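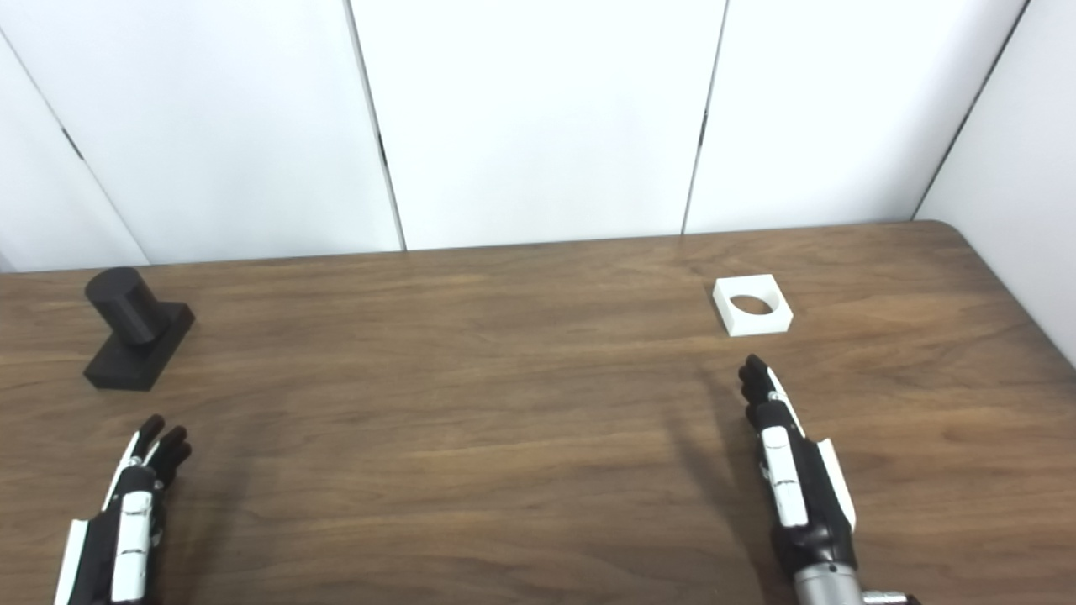
I had the table top refinished in February and it has held up better than I expected. Ghada Geagea wanted it painted white to go with the partition panels. I'm glad we kept the brown, because the wavy grain running along it is the best part and the rounded corner at the back saves a few hips.

It came from Najjar, second-hand, and cost 300 with delivery.
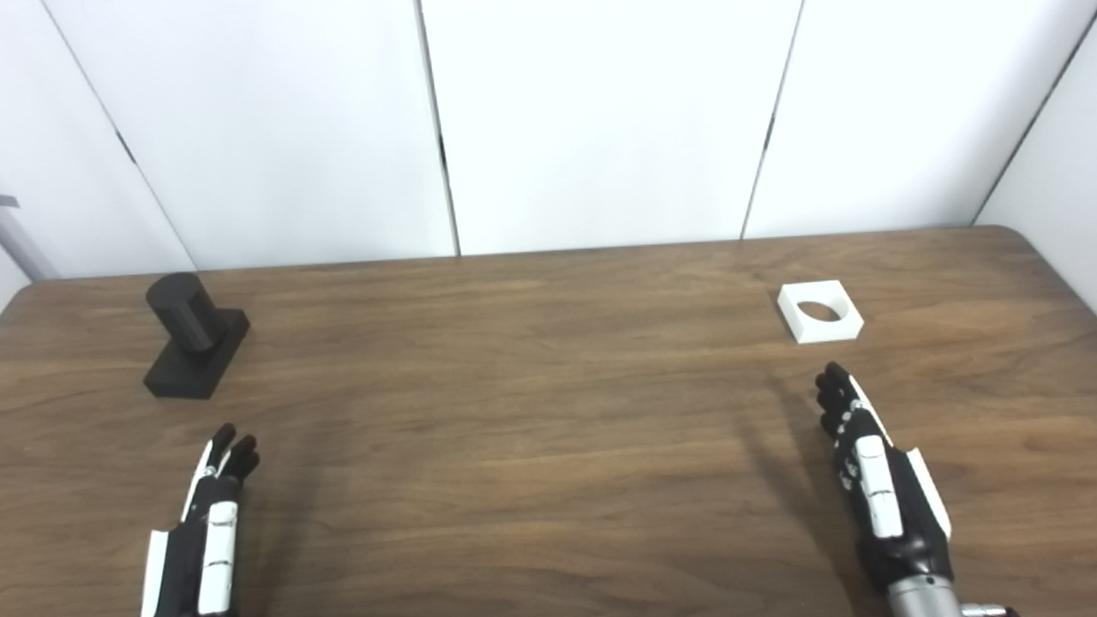 The finish is an oil from Deletti. I put on 3 coats and left it overnight between each. One tin did the lot.

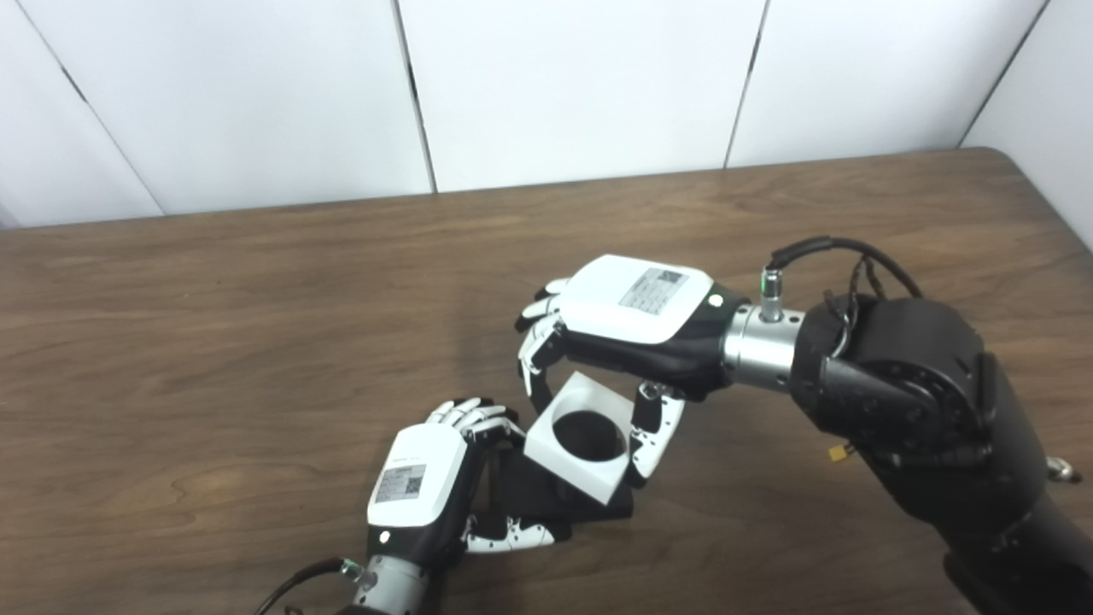

For cleaning I use a damp cloth and nothing else. Wen-hsiung Chou has the same oil on his shelves in Trelembridge and says to redo it once a year, so I've kept what was left in the tin.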